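About Us: the open day, and how we got here

Hello! I'm Shagufta Ghumman and I started Tanoli with Mattes Heitmann, in a unit at the far end of Wandley that used to sell carpets. We teach robots to take old computers apart.

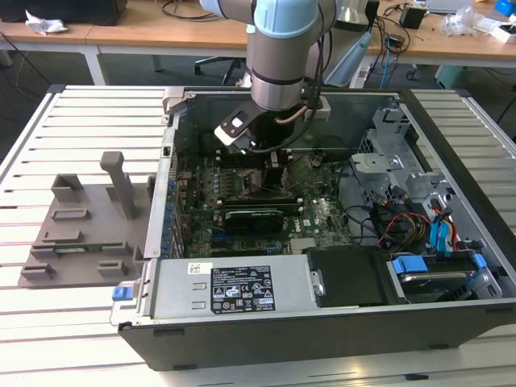 People usually ask why we picked computers, and the answer is that I spent years taking them apart by hand. I worked at a recycling yard, on the bench, with a screwdriver and a radio, and my wrists still grumble about it in cold weather. Mattes was writing software for packing machines at the time and came to collect a broken printer (long story, it was never collected). We got talking about how every desktop that came in was a bit different from the last one, and how the machines he knew would hate that. A year later we had the keys to the unit and one second-hand desk.

We had our first proper open day on 9 October 2021 and I've been meaning to put something about it on this page ever since, so this is me doing it. We'd laid out tea for 30. Over 111 people came! Ghazala Gondal, who looks after our software, ended up running to the shop for milk in her safety glasses.

The demonstration was the arm working over a desktop tower, lid off and lying on its side on the slotted table, drives and cables and all. Arsalan Kiani did the talking. He's our mechanical engineer and he's normally quiet, but put him next to a gripper and he goes on for ages, and the children loved him. They wanted to know if it could do a games console (not yet) and whether it ever gets cross (no, but Arsalan does). One lady had brought her own computer in a shopping trolley and was rather hoping we'd do it while she waited.

I won't pretend it was all smooth. We ran the session 3 times and on the second go the arm stopped dead over the case and sat there until Ghazala restarted it. I wanted the floor to swallow me. People clapped when it got moving again, and then asked much better questions than they had in the first session, mostly about cables. Cables are the hard part. They flop about and never lie the same way twice, and a good half of our working week goes on them.

The other one of us is Areeba Ansari, who joined in September that year straight from college and makes most of our fixtures. If you've had an email back from us, it was probably from her. The software we all work on is called Clundero, a name Mattes came up with on a train and refuses to explain.

We'd like to get 500 towers through the workshop for the next stage, any make and any age, so if your school or office has a cupboard full of them, please do get in touch. Take the hard drives out first if you'd like to keep them. Parking is round the back by the Ukum building, and the bell doesn't work, so knock loudly.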